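## About Ollia Walks

Walking tours for people who like old theaters. Started with one route, five people and a borrowed umbrella, now we run 8 routes and still keep the groups small.

Jinfeng Ye does the routes. She was an usher for years, knows which stage doors still get used and which ones are just painted shut. Trevor Hollis guides most evenings. Loud voice, no microphone needed. Lingyun Luo answers the email, usually the same day, sometimes not in October becuase October is nuts.

What you get: two hours on foot, a stop for coffee at Fikton (pay your own), plenty of backstage gossip. Some of it we can prove. We don't sell show tickets, please stop asking Lingyun. If you're seeing something that night, say so when you book and we'll finish near your theater.

The long one, Lobbies & Balconies, goes inside the old Xue playhouse, almost 400 seats, closed to the public otherwise. Stairs, no elevator. Wear real shoes. The short one is flat all the way, fine for strollers and wheelchairs.

Schools and private groups, write to Yuzhen Song. Give her a couple weeks notice, more if its a big class. Rain doesn't cancel, lightning does, and then you get a new date or your money back, you pick.

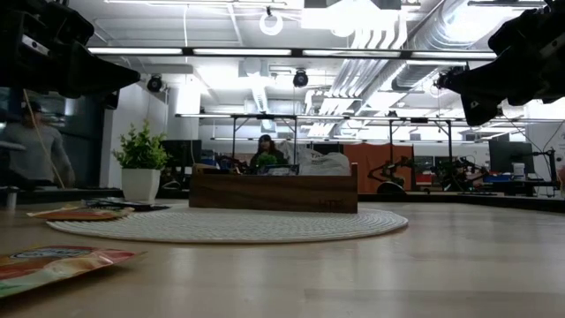

Refunds go to the card you booked with. Gift cards don't expire.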